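How a Robot Learns to Tidy a Room

A robot does not know how to pick up a block until somebody shows it. At the Morikawa lab in Closbridge, people show robots how to do jobs in two ways.

The first way is by hand. A person holds the robot's arm and moves it through the job. The arm bends where the person pushes it. Small sensors in the joints write down every bend, and later the robot can play the same moves back.

The second way is by remote control. The person stands away from the robot and holds a controller in each hand. When the person lifts the left controller, the robot's left arm goes up. When the person squeezes a trigger, the gripper closes. A gripper is the part a robot uses as a hand.

Remote control also works with a robot that lives inside a computer. The robot, the room and the furniture are all drawn by the computer, and the person sees the room from the robot's head. If the head tilts, the whole room looks tilted too.
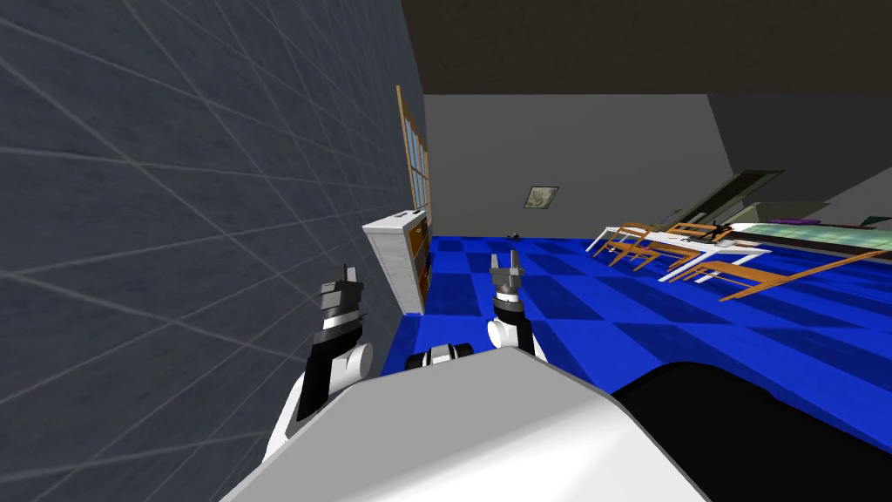

Why does a robot need to see the same job more than once?

Things move around. A cup may be on the left side of a table one day and on the right side the next. If the robot has seen only one example, it may reach for the wrong spot.

Each time a person shows the job from start to finish, it is called a demonstration. Kazuhiro Ikeda teaches robots at the lab. For a job called Trallwood, which means putting toys in a box, he recorded 281 demonstrations. He dropped a toy in 29 of them, and those were put in a separate folder.

Next, a computer program studies the demonstrations. It looks at what the robot saw and how the arms moved. Then the robot tries the job with no person steering. When it gets stuck, the person takes the controllers again and shows it that part a few more times.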